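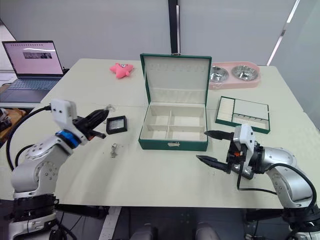

银子为什么会变黑

如果你家里有一把银勺子，或者一条很久没戴过的银链子，拿出来看一看。它多半没有刚买来时那么亮。有的地方发黄，有的地方发灰，花纹的缝里可能已经黑了。用手指蹭一蹭，黑色蹭不掉多少，手指上倒可能留下一点灰印。

金戒指很少这样，铁钉会生锈，铜门把手会变暗，有时还会发绿。每种金属变旧的样子都不同。这一篇主要讲银，也会顺便讲到另外几种金属。

银是一种什么样的金属

银是一种元素，化学符号写作Ag，来自拉丁文里“银”这个词。它是白色的，有很强的光泽。把银磨平抛光以后，照在上面的光大部分会被反射回来，所以看起来特别亮。从前的镜子背面常常镀一层银，用的就是这个特点。现在有些望远镜的镜面上也还在用银。

银很会传热。把一把银勺子放进热汤里，勺柄很快就会烫手，比不锈钢勺子快得多。银也很会导电，在所有金属里排第一。铜排第二，便宜很多，所以家里的电线用铜来做。

银还很软。一块纯银用小刀就能划出印子。银匠可以把它敲成很薄的片，也可以把它拉成比头发还细的丝。软的东西容易加工，也容易变形。一枚纯银戒指如果做得太细，戴着去搬东西，可能就被压扁了。

黑色的那一层是什么

很多人以为银变黑是“生锈”。铁生锈需要氧气和水，锈里面主要是铁和氧结合成的东西。银在平常的干净空气里，很难和氧气结合。让它变黑的主要是另一种元素，叫硫。

硫是一种黄色的固体，火柴和鞭炮里都用到它。空气里没有一块一块的硫，但是有很少量的含硫气体。其中一种叫硫化氢，闻起来像臭鸡蛋。银碰到硫化氢，表面的银就和硫结合，变成一种新的东西，叫硫化银。硫化银是黑色的。

这层硫化银刚开始非常薄，薄到光在里面来回反射以后会显出颜色。最先看到的往往是淡淡的金黄色，有人还以为银镀了金。再厚一点，会变成棕色、紫色或者蓝色，然后是灰色，最后是黑色。肥皂泡上的彩色也是由很薄的一层膜造成的，道理相近。

黑色只在表面。把它去掉，里面还是白亮的银。不过每去掉一次，就少了一点点银，因为黑色的那一层里面本来就有银。

硫从哪里来

你身边有硫的东西比想象中多。

鸡蛋里有硫，蛋黄和蛋白里都有。煮鸡蛋煮得太久，蛋黄外面会出现一圈灰绿色，那也和硫有关。用银勺子吃鸡蛋，勺子很快就会发黄，所以从前讲究的人家吃鸡蛋时会换别的勺子，有的用骨头做，有的用贝壳做。

洋葱和大蒜里有硫。切洋葱时让人流眼泪的气体，就是一种含硫的东西。

羊毛里有硫，羽毛里有硫，人的头发和指甲里也有硫。烧焦的头发气味很难闻，就有硫的一份。

橡胶里常常有硫。工厂做橡胶的时候会特意加硫进去，让它更结实、更有弹性。橡皮筋就是这样做出来的，用橡皮筋捆着的银勺子，过一阵子会留下一道黑印，印子和橡皮筋一样宽。

煤里也有硫，烧煤的烟会带出含硫的气体。火山和温泉附近的空气里，硫化氢特别多。去泡温泉时，很多地方会立一块牌子，提醒大家先把银首饰摘下来。有的人忘了，出来时链子已经黑了。 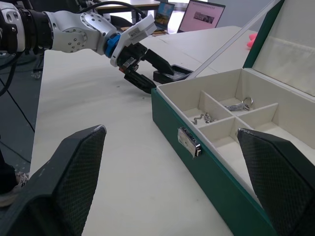
空气潮湿的时候，这些变化会快一些。夏天下雨多的地方，银器黑得比干燥的地方快。水在金属表面形成一层看不见的薄膜，气体先溶进水膜，再和银发生反应。

为什么925银比纯银更容易变暗

你可能见过首饰里面刻着很小的数字“925”。它的意思是：把这块金属平均分成1000份，其中925份是银，剩下的75份是别的金属，一般是铜。

加铜是为了让它变硬。纯银太软，做成盘子会弯，做成扣子用几次就合不拢了。加进去一点铜，银原子和铜原子挤在一起，不那么容易滑来滑去，整块金属就结实了。两种或更多种金属混在一起，叫作合金。英国人很早就用这样的银合金做钱币和餐具。

铜也会和硫反应，还会和氧气反应。所以925银的表面上，除了黑色的硫化银，还可能有铜变出来的东西。它变暗的速度通常比纯银快。

还有一种东西叫镀银，就是在铜或者别的金属外面盖上薄薄一层银。镀银的勺子和整把都是银的勺子看起来很像，变黑的样子也很像。擦镀银的东西要小心，擦得太用力、次数太多，银层会被磨穿，露出下面的颜色。勺子的背面最先磨穿，因为它总是贴着桌子。

银针真的能试毒吗

在老故事里，皇帝吃饭以前，有人会把一根银针插进菜里。银针变黑，就说明菜里有毒。

这个办法有一部分道理。古时候常用的一种毒药叫砒霜，是从矿石里炼出来的。那时候炼得不干净，砒霜里面往往混着硫或者含硫的东西。银针碰到硫就黑了。银针对砒霜本身没有什么反应。

问题也在这里。如果砒霜很纯，银针不会变黑。别的许多毒药里没有硫，银针也查不出来。反过来，一个熟透了的鸡蛋没有毒，银针插进去却可能变黑。所以银针试的是硫，试不出有没有毒。现在检查食物有没有问题，要交给化验室，用专门的仪器。

别的金属会变成什么样

铁。铁碰到水和氧气会生锈。铁锈是红棕色的，很松，一碰就掉粉。锈挡不住空气和水，下面的铁会继续锈，一根铁钉最后可能整根都锈完。海边的空气里有盐，铁锈得更快。

铜。新的铜是橙红色的，放久了变成棕色，再久一些，在有雨的地方会变成绿色。很多老房子的屋顶是绿的，就是因为上面铺了铜皮。这层绿色比较紧密，能把下面的铜保护起来，所以铜屋顶可以用很多年。

铝。铝在空气里很快会长出一层氧化铝，薄得看不见，也很结实。有了这一层，里面的铝就不再和空气接触。铝锅看上去一直没有生锈，其实表面早就变了。

锌。锌的表面会慢慢变成暗灰色。人们把锌镀在铁皮外面，做成水桶和路边的栏杆，下雨也不容易锈。

金。金和氧气不反应，和平常空气里的硫也几乎不反应。从沙子里挖出来的古代金币，洗掉泥就是亮的。不过很多金首饰里也加了别的金属，加得多的，日子久了也会稍微变暗。

铂。铂和金差不多稳定，颜色和银接近。有人把铂首饰叫作白金，听起来像是金的一种，其实是另一种元素。

Zostow镇博物馆的一只抽屉

Theda Kohlhase在Zostow镇的博物馆里修理旧金属器。博物馆的银器登记在一本大册子里，一共942件，最多的是勺子，其次是纽扣。册子的第179页上写着一只糖罐，旁边有一行铅笔字：“盖子比罐身黑，原因不明。”

这行字是很多年前留下的。后来Kohlhase女士整理抽屉，发现糖罐的盖子一直单独放着，下面垫了一块灰色的羊毛毡。罐身放在玻璃柜里，什么也没垫。羊毛里有硫，盖子离硫近，就先黑了。

她把羊毛毡换成了没有酸的纸，又把抽屉里的橡皮筋全部拿走。盖子她没有马上擦。她先用放大镜看了一遍，因为盖子上刻着很细的葡萄叶，叶脉里的黑色是当年的工匠有意留下的。如果全擦亮，花纹反而看不清楚。

她给来参观的学生讲过一个规矩：旧东西能少擦就少擦。有的银盘子从前的主人每个星期六都擦，擦了几代人，上面刻的名字已经只剩下浅浅的影子，要侧着光才看得出来。

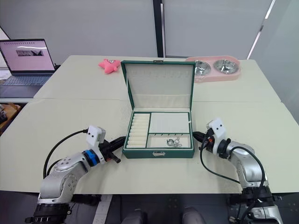

博物馆里还有一排银纽扣，是Annatjie Mkhize捐的。纽扣缝在一件羊毛外套上，正面还算亮，贴着羊毛的背面几乎全黑。外套和纽扣不能拆开，因为线也是老的。工作人员在每颗纽扣下面垫了一小片透明薄膜，把它和羊毛隔开。

有些黑色是故意做的

银匠有时候会让银变黑。他们把做好的首饰放进一种含硫的水里，过一会儿拿出来，整件都是黑的。然后用布把凸起来的地方擦亮，凹下去的地方还留着黑色。一朵花的花瓣是亮的，缝隙是暗的，看起来就有了深浅。这种做法叫作做旧。

还有一种更老的办法，叫乌银。工匠把银、铜、铅和硫一起熔化，得到一种黑色的材料，磨成粉，填进刻好的花纹里，再加热，让它熔在里面。冷却以后磨平，银底上就出现了黑色的图案。

所以看到银首饰上有黑色，先问一问大人，它是脏了、旧了，还是本来就该这样。

怎样让银重新变亮

家里常用的办法有三种。

第一种是用擦银布。擦银布是一种软布，里面有很细的磨料，有的还加了药水。用它顺着一个方向擦，黑色会跑到布上。布用黑了还可以接着用，不要洗，洗了里面的东西就没有了。

第二种是用擦银膏。挤一点在湿布上，轻轻擦，再用清水冲干净。缝里的膏要用软毛刷刷出来，不然干了会变成白点。用完擦银膏要洗手。

第三种是用铝箔和小苏打，下面的小实验用的就是这个办法。

牙膏不太合适。有的牙膏里的颗粒比银硬，会在银面上留下许多细小的划痕，太阳下一看，雾蒙蒙的一片。

小实验：让黑色离开银勺子

这个实验要用很热的水，必须和大人一起做，倒水的事请大人来。勺子要选没有宝石、没有珍珠，也没有做旧花纹的。先问清楚这把勺子能不能拿来做实验。

要准备的东西：一只玻璃碗或瓷碗，一张铝箔，一大勺小苏打，热水，一把发黑的银勺子，一双木筷子，一块干布。

1. 把铝箔铺在碗底，亮的一面朝上或者朝下都可以。

2. 把银勺子放在铝箔上，让勺子碰到铝箔。

3. 在勺子上撒小苏打。

4. 请大人慢慢倒进热水，没过勺子。水里会冒小泡，可能还会有一点臭鸡蛋的气味，把窗户打开。

5. 等几分钟，用木筷子把勺子翻一面，再等几分钟。

6. 用筷子夹出勺子，在凉水下冲洗，然后擦干。

如果勺子没有全部变亮，换一张新的铝箔再做一次。很厚的黑色可能要做好几次。

发生了什么呢？硫原先和银在一起。铝比银更容易失去电子，当铝和银在热的小苏打水里碰在一起时，电子从铝那边跑到硫化银那边，银就变回了金属银，硫离开了勺子。铝自己变了，所以铝箔上会出现暗斑，摸起来没有以前光滑。小苏打的作用是让水能够导电，也把铝表面那层结实的氧化铝去掉一些。

可以再做一个反过来的实验。把一个煮熟的鸡蛋切开，放进有盖的盒子，再放一小块干净的银，让银和鸡蛋隔开一点，不要碰到。盖好盖子，第二天打开看一看银的颜色。另外准备一只一样的盒子，里面只放银，不放鸡蛋，用来对照。看完以后把鸡蛋扔掉，不能吃。

记录的时候，把两块银放在同一张白纸上，在同一扇窗户旁边看。Do-yoon Jin是Brerkeo小学的学生，他做的时候忘了放对照的盒子，老师问他怎么知道颜色变了，他只好从头再来一遍。第二次他在盒盖上贴了纸条，写清楚哪一盒有鸡蛋。

平时怎样存放

要让银黑得慢一点，主要是少让它碰到含硫的空气，也不要让它太潮。

戴过的银首饰先用软布擦一擦，把汗和护手霜擦掉，再放起来。汗里有盐，也有少量含硫的东西，护手霜和香水里也可能有会让银变暗的成分。游泳以前把首饰摘下来，泳池里的水加了含氯的消毒剂，银和氯会结合成氯化银，颜色也会发暗。

能关严的盒子比敞着的盘子好。小的密封袋也行，把里面的空气挤出去再封口。可以放一小包干燥剂，就是零食袋里常见的那种小包，注意不要放在弟弟妹妹够得着的地方。

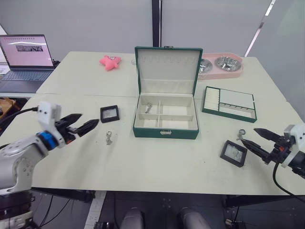

链子最好先扣上扣子再放，这样不容易打结。几条链子放在一起，过几天就会缠成一团，解开要花很长时间。如果已经缠住了，把它摊在平的地方，用两根缝衣针慢慢挑，不要用力拉。细链子的每一节都是一个小圈，拉得太猛，小圈会张开。

戒指和链子分开放。宝石里有些很硬，会把旁边的银划花。珍珠又很软，会被别的首饰划花。

盒子里面的布也有讲究。羊毛不太好，前面已经讲过了。有些染过色的布也含硫。棉布一般没有问题。商店里有专门给银器用的布，里面加了能先和硫反应的东西，硫到了布里就留在布里，到不了银那边。

常常戴的银首饰往往比放在抽屉里的亮。皮肤和衣服一直在轻轻地磨它，黑色还没有长厚就被磨掉了。凹进去的地方磨不到，还是会黑。

银是从哪里来的

自然界里有时能找到一丝一丝的银，像弯弯的头发，叫自然银。这样的银不多。大部分银藏在矿石里，和硫、铅、铜、锌在一起。有一种矿石叫辉银矿，里面就是银和硫。也就是说，很多银在地下的时候已经和硫结合了，人们费很大力气把它们分开，做成勺子，勺子又从空气里找到硫，慢慢变回原来的样子。

炼银的老办法要用到铅。工匠把含银的铅放在炉子里烧，往里面吹空气，铅和氧气结合，变成氧化铅，被炉底吸走或者从旁边流走。银不怕氧气，最后剩下一小块亮亮的银。这个办法几千年前就有人用了。铅有毒，从前的炼银工人常常生病。

现在很多银是炼铜和炼铅时顺便得到的。旧首饰、旧电器里的银也会回收。银熔化的温度是九百多摄氏度，比铜和金都低一点。

银还用在哪里

以前的照相胶卷里有银。胶卷上涂着含银的小颗粒，光一照，小颗粒就发生变化，冲洗以后，照到光多的地方变成黑色。那种黑色是非常细小的金属银。银磨得极细的时候，看起来也是黑的，这一点和硫化银没有关系。

电脑键盘、开关和太阳能电池板里也会用到一点银，因为它导电好。

有些伤口敷料里含银，能让细菌不容易生长。古人用银壶装水，说水可以放得久一些，可能也和这个有关。这不等于银能治病，更不能把银吃下去或者喝下去。

银还用来做乐器。长笛有用银做的，也有外面镀银的。吹长笛的人每次吹完都要用布把里面的水汽擦干，再把外面的手印擦掉。

小词典

元素：由同一类原子组成的基本物质，比如银、铜、氧、硫。

合金：两种或更多种金属熔在一起得到的材料，有时候也会加进不是金属的东西。925银是合金，钢也是。

硫化银：银和硫结合成的黑色物质。

氧化：最简单的意思是和氧气结合。铁生锈就是一种氧化。

抛光：把表面磨得又平又亮。

对照：做实验时另外准备的一份，只有一个地方不一样，用来比较。

还可以想一想

你家里哪些东西是金属做的？哪些变了颜色，哪些没有？把它们写下来，在旁边写上放在哪里，是厨房、浴室，还是卧室。同一种金属放在不同的地方，变化可能不一样。

找一枚旧硬币和一枚新硬币，比较它们的颜色。硬币大多是合金做的，不同的国家用的合金也不同。不要把旧硬币擦亮，收集硬币的人一般不喜欢擦过的。

文字：Jörg Wunderlich
审读：Eckhard Harms

相关阅读

铁钉在哪种水里锈得最快
铜屋顶为什么是绿色的
蛋黄外面的灰圈
Hjaltested的老银矿
肥皂泡上的颜色
镜子是怎么做出来的

订阅《Nerkard少年科学》
每月一封邮件，寄送新文章和小实验。未满14岁的读者请让家长代为订阅。随时可以退订。

本网站使用Cookie来记住你的字体大小和阅读进度。继续浏览即表示同意。 接受 | 设置

最后更新：一月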